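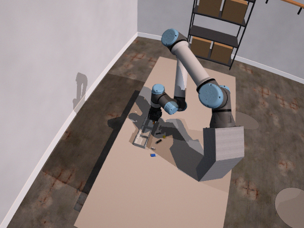
Roboterarm am langen Tisch, am Computer gerendert

Ich muss euch endlich von den Granaten erzählen! Also nicht von den explosiven, sondern von den kleinen dunkelroten Steinen, die meine Oma in jeder Brosche hatte und die ich als Kind furchtbar altmodisch fand. Inzwischen liegen hier 58 davon in einer alten Pralinenschachtel, und ich bin völlig verloren.

Angefangen hat es im August, im Urlaub in Godinho. Da gibt es oberhalb vom Ort einen Bach, und nach jedem Regen spült der ein bisschen Glimmerschiefer ans Ufer. Inês Teixeira, bei der wir das Zimmer gemietet hatten, drückte mir morgens ein Küchensieb in die Hand und meinte nur, ich soll in den Kurven suchen, da wo das Wasser langsam wird. Zwei Stunden später war ich nass bis zu den Knien und hatte drei winzige Körnchen. Drei! Ich war so stolz, als hätte ich eine Krone ausgegraben.

Die meisten Granate aus dem Bach sind übrigens trüb und voller Risse, schleifen lohnt sich da selten. Aber manche haben noch ihre richtige Kristallform mit den rautenförmigen Flächen (Rhombendodekaeder, ich übe das Wort noch), und die finde ich roh sowieso schöner. Almandin heißt die Sorte, wenn viel Eisen drin ist. Gegen eine helle Lampe gehalten, leuchten die dünneren Stücke fast wie Himbeersaft.

Einen einzigen habe ich dann doch weggegeben, zu Américo Moreira, der in Ronderholm eine kleine Schleiferei hat. Er hat ihn lange unter der Lupe gedreht, geseufzt und gesagt, ein Cabochon ginge vielleicht, Facetten auf keinen Fall. 15 Euro wollte er dafür, das war es mir wert. Jetzt überlege ich, ob ich ihn in Silber fassen lasse oder doch in Gold, so wie Omas Brosche. Die Goldfassung würde 300 Euro kosten, da muss ich noch mal schlafen.

Falls jemand von euch weiß, wie man den festsitzenden Schiefer abbekommt, ohne den Kristall zu ruinieren: bitte in die Kommentare! Mit Zahnbürste und Holzspieß komme ich nicht mehr weiter.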